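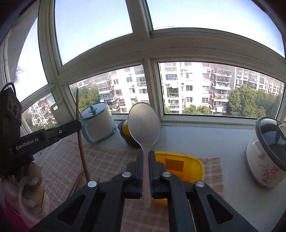 Text block swells at the spine after sewing, case won't fit

Posted by Kavitha Pai, May 5, 2022

I'm sewing my first long book, 20 signatures of 4 folded sheets each, on linen tapes. The fore edge measures fine, but the spine is a good bit thicker and the whole block is shaped like a wedge. I cut my boards and spine piece back in February from the unsewn stack, and now the spine piece is too narrow. The thread is a waxed linen I already had, no label on it. I haven't glued anything yet. Do I have to take out all the sewing, or can I save it?

Lenni Toivonen

Don't cut it apart yet. That wedge is called swell, and you always get some of it. Every signature has a length of thread in its fold, and with 20 of them it adds up. Thick thread makes it much worse.

Knock the spine and head square on the table, put the block between two boards with the spine just showing, and press it overnight under as much weight as you have. Then tap down the folds with a smooth hammer, working from the middle out to both ends. Measure again after that. If the spine is still thicker than the fore edge, round it. Glue the spine lightly with PVA, wait until it is tacky but still bends, and pull the top half of the block toward you while you tap along the edge. Turn it over and do the other side. Rounding takes up the extra thickness.

Either way, cut a new spine piece. The boards will probably still work if you haven't covered them. Always measure for the case after the spine is glued and lined.

Evangelia Vrettos

I just use thinner thread. Never had this problem.

Azadeh Arabzadeh

Agree with Lenni on pressing first. Two things to add. Check your folds. If you folded by hand without a bone folder, or didn't press the signatures before sewing, a lot of that thickness is air and it will go down. Also, if you round the spine, use a strip of flexible card for the spine piece in place of board. Stiff board won't follow the curve.

For the next one, sew a few signatures first and measure both edges before you go on.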